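Plelwood Community Kitchen
Progress report to the Emness Fund, March

We've had a wonderful two months! The Drullow lunch club is now open twice a week, and the room has been full since the second session. Your grant has paid for the new cooker, the ingredients and Morven MacRitchie's hours as cook, and we served 600 meals in the period. Morven's lentil soup is the clear favorite – people ask for the recipe at the door, and we've started printing it.

Family cooking sessions began later than planned while we waited for the sink to be replaced. They are up and running now, with two groups, and the parents have been a joy to work with.
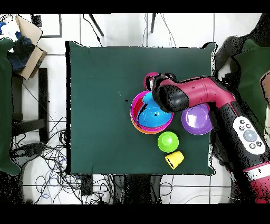

Stacked bowls and a pink cup on the green tablecloth.

The Sönmez bakery has agreed to give us day-old bread through the summer, so the bread budget (60 dollars a month) can go toward fresh fruit. We'd like your okay on that change.

Still to do: food safety training for the new helpers, a second freezer, and a better way of letting people in Drullow know when we're closed. Two families turned up during the plumbing work and found the door locked, and we were sorry about that.

Mhairi Dow
Project lead, Plelwood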